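机の上、九月の部

九月のはじめ、Flanarの作業部屋で「各自、机を片づけること」という通達が回りました。差出人はRomana Šimko。文面は一行、返信不可。成果という言葉の定義については、まだ話し合いがついていません。

一 仕切り箱

今回の主役は木の仕切り箱です。ふたはなく、中が薄い板で区切られています。Vojtěch Benešが「これさえあれば机は片づく」と言って持ってきました。同じことを、彼は去年の書類トレーのときにも言っていました。

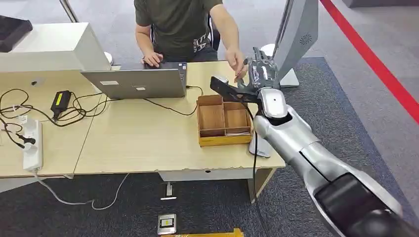 箱の運用ルールは全部で9項目あります。第一項が「箱には物を入れること」。わざわざ書くことかと笑ったのですが、いま読み返すと、いちばん守られていないのがこの第一項です。第四項の「紙類は箱に入れない」も、起草した本人を含めて評判がよくありません。ちなみに箱の値段は送料込みで2000円。ペン立てなら四つ買えた、とはBranislav Jurčoの弁です。四つあったところで、四つとも机のどこかで寝かされていたと思いますが。

二 ケーブル地帯

この机は二台をくっつけて使っていて、継ぎ目から向こうはケーブルの領土です。平和的に併合されたわけではなく、ある朝来たらそうなっていました。黄色いラベルのアダプターがどの機器のものか、部屋じゅうに聞いて回った結果、四人から五通りの答えが返ってきました。抜いてみればわかる、という意見もありましたが、Igor Malýが青い顔をしたので見送っています。

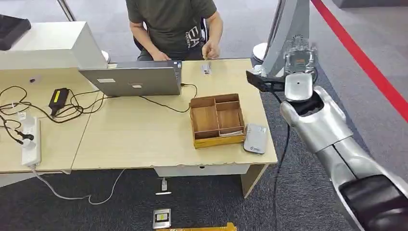
結束バンドは買ってあります。67本入りという中途半端な袋で、未開封のまま引き出しの奥です。束ねるにはまず全部ほどかないといけない。ほどくにはまず全部の行き先を調べないといけない。調べるための表はDelphine Lindgrenが作ってくれていて、列の見出しまでは完璧にできています。「備考」の欄がやけに広いあたりに、彼女の見通しが表れていると思います。

三 定位置というもの

ノートパソコンには定位置があります。箱の左隣です。ふたに白いシールが二枚貼ってあるのが目印で、はがす話は何度も出たものの、そのたびに誰かが「何かの管理用だったら困る」と言い出して、残っています。箱の右側にある平たくて白っぽい機器も、手前の端寄りで落ち着きました。箱に入れればいいのに、と言われればそのとおりです。
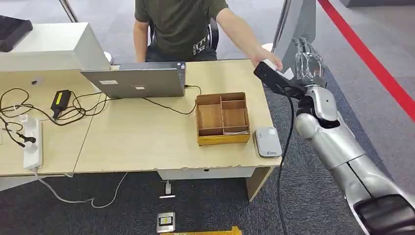

机の手前の縁が欠けている件は、前の部屋から運んだときのものだと聞いています。補修用のパテを塗るかどうかでひとしきりもめて、色見本まで取り寄せ、どの色も合わないことがわかって終わりました。見本は捨てていません。Romanaに見つからなければ、箱の仕切りの一つに入る予定です。

次回の更新は棚の部です。棚については通達がまだ来ていないので、いまのうちに現状を撮っておこうという話になっています。床の延長コードの件も、そのとき一緒に。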